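Skip to content
Search this site: Search Go

We use cookies to remember your settings and count visits. Accept Settings

Kodside's towel rig gets a full overhaul, and the grippers are closing evenly again

Last updated: 24 May 2020

JASTPORT _ The two-gripper towel rig at Kodside is back at work after its biggest round of maintenance so far, and the people who look after it could hardly be happier with how it came out.

The rig has logged 2,010 grasps on cloth since it was first put together. Most of them were towels, with a few pillowcases and one very stubborn fitted sheet mixed in. By March the wear was starting to show. One gripper was closing a hair later than its partner, and on thin cloth that hair was enough to let a corner slide out of the pads every time.

"You'd get a lovely pinch on one side and then the other side would just sort of arrive," said Fitzgerald Mbeki, who runs the hardware bench. "It was driving me up the wall, and I was also kind of thrilled, because at last we had a fault that showed up every time we asked for it!"

Mbeki and his bench partner, Lev Sydorenko, took both grippers down to their bare plates. They had expected to find a tired motor. What they found was dirt and slack. Lint from the towels had worked its way into the pivots on the linkage arms, where it had packed together with old grease into something Sydorenko compared to felt. Once that was picked out, the arms swung freely, and it became clear that two of the pivots had also loosened.

Lint is a fact of life with this kind of job. Terry cloth sheds, new terry cloth sheds more, and anything that opens and closes next to it all day is going to collect some. The old cleaning routine was a blast of compressed air at the end of a session. Sydorenko now thinks the air was driving a good part of the fluff deeper into the joints, so the can has been put away in favor of a soft brush and a small vacuum.

The pivots got a dry lubricant in place of grease. Each screw on the linkage was taken out, cleaned, given a dab of removable thread locker and tightened with a torque driver, working from the base of the arms up toward the fingers. Mbeki is very keen on that order. If the upper joints go tight first, he says, the arms can settle slightly crooked, and then all the tightening lower down is spent holding them that way.

Next came the finger pads. Kodside buys its replacement pads from Lappalainen, and 13 sets had been sitting in a drawer for exactly this occasion. Pads don't look worn until they are very worn, so the bench goes by feel and by a pull test. A strip of cotton is pinched in the fingers, a spring scale is hooked to the free end, and someone leans back until it slips. The old pads let go far too early. The new ones held on so well that the cotton tore on the first try, and Mbeki has pinned the torn strip above his bench.

Fitting pads is fiddly work. The finger has to be wiped clean of old adhesive, down to the last crumb, or the pad will sit high at one end and meet its opposite number at an angle. Sydorenko checks each pair by closing the gripper on a slip of thin paper and tugging it at the tip, in the middle and near the root. If the paper drags the same in all three places, the pair passes. If it doesn't, the pad comes off and the wiping starts over.

With the mechanical side done, the two grippers had to be matched to each other again. The control software, a package the shop calls Korero, keeps a separate opening and closing table for each one. Both tables were wiped and rebuilt from scratch. Each gripper was run from fully open to fully closed and back while the software logged where it thought the fingers were, and a feeler gauge between the pads gave the true answer. It took an afternoon and a lot of tea.

The numbers were worth the wait. The delay between the two sides is now too small for the shop's own timer to pick up, and the first cloth trials went smoothly from the opening grasp.
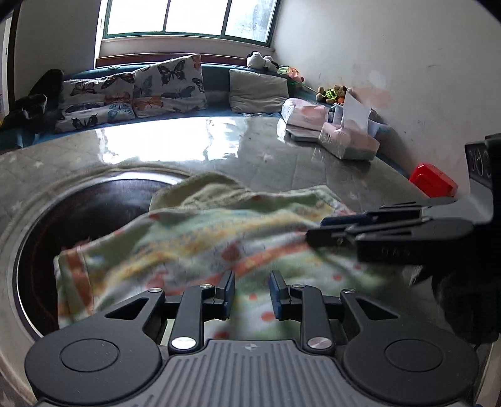 Those trials are where the upkeep pays off, Mbeki said. A hard block forgives a sloppy gripper, but a towel gives way, bunches up and slips, and it passes every small error in one hand along to the other. Get both sides pinching with the same pressure at the same moment and the cloth suddenly seems to cooperate. "It's the most satisfying thing to watch," he said. "I've seen it a couple hundred times now and I still call people over."

The plan is to run 382 more grasps before anyone opens the grippers up again, with a quick brush-down after each session and the paper test every morning. A notebook hangs by the bench for anything odd: a squeak, a finger that feels warm, a pad edge beginning to lift. Sydorenko asks everyone to write things down even if they go away by themselves, and he reads the whole notebook through before he picks up a screwdriver.

There are still jobs left on the list. One of the cables has a tighter bend than he would like and will be rerouted with a longer loop. The thread locker will be checked when the grippers next come apart, to see whether it has kept the pivots where they were set. Mbeki also wants to try a thin fabric sleeve over the linkage to keep lint out in the first place. The first version, sewn on his kitchen table, snagged on the second close and had to be cut off with nail scissors. He has a new pattern drawn up already, with a wider cuff and no seam on the inside, and he hopes to have it stitched before the next pads go on.

Anyone at the shop who wants to learn the pad change can sign up on the sheet by the bench. Sydorenko teaches it 2 people at a time, and he asks that they bring their own reading glasses if they use them.

Get our local technology stories by email. Enter your address Subscribe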